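Posted in February, from the Laltwood desk

Last month I promised I'd get to the boring stuff, so pour yourself a coffee, because it's house rules time! We've now logged 1,316 takes with the hand-held grippers across the Fotville homes, and after reading back through all the notes I'm convinced that most of our headaches come down to how we set up and how we write things down.

The tabletop sessions are where most of the new rules come from.

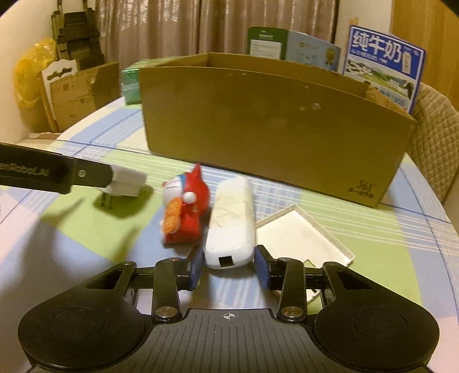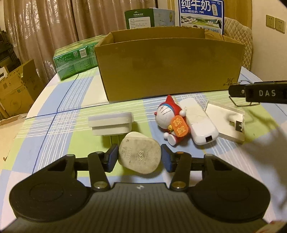 So, rule one, and the one I get the most email about. Small items go down with a gap you could fit a finger pad through on both sides. I know it looks fussy when you're laying out a table, but if the pads can't get around a thing without shoving its neighbor, you've recorded a shove. And please don't tidy between takes! If something got nudged, leave it nudged and start the next take from there.

Rule two is about two-handed work. Pick which hand leads before you start and say it out loud at the top of the take. The other hand hangs back, and it stays out of the leading hand's path until it's needed. We had 179 takes flagged for jaws touching each other (I own a fair few of those, sorry) and nearly all were from people deciding halfway through.

Rule three: anything electrical gets handled unplugged and well away from live outlets. Adapters, chargers, power strips, the lot. Check the cord before you start. The Mushi checklist has had this line in it since the first version, and I'd like people to stop skipping to page two.

Rule four, patterned tablecloths are fine. Somebody on the Lalow team had been swapping them all out for plain gray and I'd really rather we didn't. People live with stripes and checks and boxes of groceries, and I want the data to look like that. What I do care about is that the cloth lies flat and doesn't slide.

Oh, and rest breaks. 60 takes, then put the grippers down and walk about a bit. Hard stop at 100 for the day, no matter how well it's going. I went over once in the fall and my wrists complained for a week.

The written version goes up on the shared drive by the end of the month. If a rule makes your work harder for no good reason, write and tell me which one and what you'd do in its place. I've changed two of them already that way, and I'm still wavering on the labeling one, so that's staying out until the next issue.

Contact the newsletter desk | © Laltwood | Back to top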